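Week 7 handout: notes from the Somville open day
Author: Mbwambo
October 22, 2022

What a great afternoon! Thanks to everyone who made the trip out to Wukton's workshop. These notes cover the parts that connect to the unit, so hang on to them for the assembly assignment.

We started at the Varkby cell, which places processors for board testing. The staff ran it slowly first, then at working speed, and I could happily have stayed there until closing. They told us each batch is 200 chips, and that the grip settings were last changed in April. 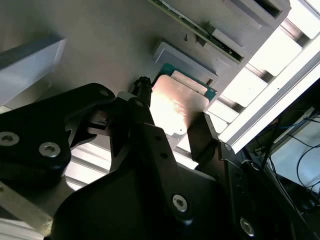
Grasp planning starts with a question you should be able to answer before you touch any code: which surfaces can the fingers use? A processor is a thin, flat part, so most of its area is no help to a two-finger gripper. You work from the edges. Look at how the fingers sit on opposite sides of the chip, and then at the chip itself - it lies at an angle to the tray pocket, with its upper portion tucked under the rim. Pulling straight up from a pose like that is asking for trouble. Your plan needs a move for freeing the part first, and a check that it's free.

The second thing to take away is where the camera goes. On the wrist, it travels with the gripper and gets a close view of the part, but the fingers fill a good share of what it sees. Several of you asked about adding a fixed camera as well. Good question, and we'll try it in the lab!

For next class
Read section 111 of the course notes (grasp poses and clearance).
Sketch two approach paths for a tilted chip and mark where each could catch on the pocket.
Bring your sketches to room 112.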